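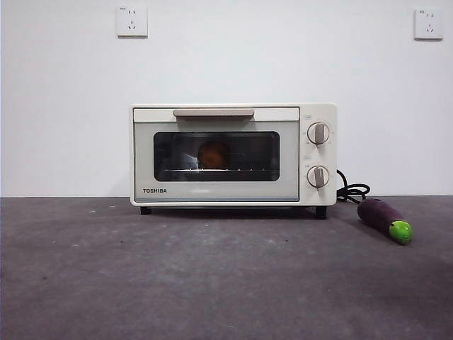

## 3. Equipment plan and budget

Prepared by Anitha Kamath and Ashwin Namboodiri, October 2024. Supervisor: Simin Vahidi.

The Kudov task set needs an arm that can open an oven door, turn a knob and move small items on and off a rack. The present arm lacks the reach to clear a lowered door, so a replacement is budgeted first.

| Item | Supplier | Quantity | Cost (£) |
|---|---|---|---|
| Arm hire, one term | Foronley | 1 | 480 |
| Soft finger pads | Lestard | 4 | 36 |
| Wrist force sensor, used | Warrier | 1 | 85 |
| **Total** | | | **601** |

The oven is a Toshiba countertop model with two round knobs, one above the other, and a long handle across the top of the door. It is already on the bench and carries no cost. Sockets are on the wall behind the counter.

Hire was preferred to purchase as the trials last 6 weeks. Foronley asks for 20 days' notice, so the order must be placed before the gripper design is final. Finger pads are charged per piece and can be reordered separately.

Still open: whether the used sensor comes with a calibration sheet. Jeanie Nisbet is checking with Warrier.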